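Towels gone stiff and water-repellent after moving to a hard water area
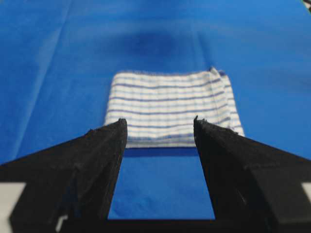 We moved in February from a soft water area to one where the supplier's report gives hardness at the top of its "very hard" band. Cotton hand towels that were fine before now dry stiff and push water about instead of taking it up. Same machine, same liquid detergent, 40 degree cotton cycle, fabric conditioner in every load. Dried on an indoor airer. Is this limescale in the fibres, and can it be reversed, or do I replace them?

Seung-woo Ban

We use cookies to remember your settings and measure traffic. Accept all | Manage preferences

2 of 3 answers shown by votes

Donal Gilmartin
Two separate faults.

Stiffness: mineral deposits plus still-air drying. Most liquid detergents contain little or no water softener. Change to a powder and dose for hard water using the table on the box. The soft water dose you were used to will be too low.

Repellency: conditioner. It leaves a waxy coating on the cotton loops. Stop using it on towels altogether.

To strip what is already there, run one 60 degree wash with powder at the hard water dose and no conditioner, if the care label allows it. Follow with a second wash with no detergent. If you see suds in the second wash, there was residue left, so repeat it. Citric acid in the rinse will shift scale, but check the machine manual first, as some makers advise against it on rubber seals. Never combine any acid with bleach.

Shake each towel hard before hanging and again when nearly dry.

Edit: for coloured stripes or borders, use a colour powder. Ordinary bio powder usually contains oxygen bleach and will fade them over time.

Prirach
Agree on the conditioner. I had a Zestex washer with the rinse plus option off by default, turned it on and that did more than the powder did. Costs you 14 minutes. Worth trying first.

zk_842
just buy new ones, towels are cheap

Seung-woo Ban
Label says 60 maximum. Suds on the second wash, none on the third. Absorbency is back. Still slightly stiff off the airer.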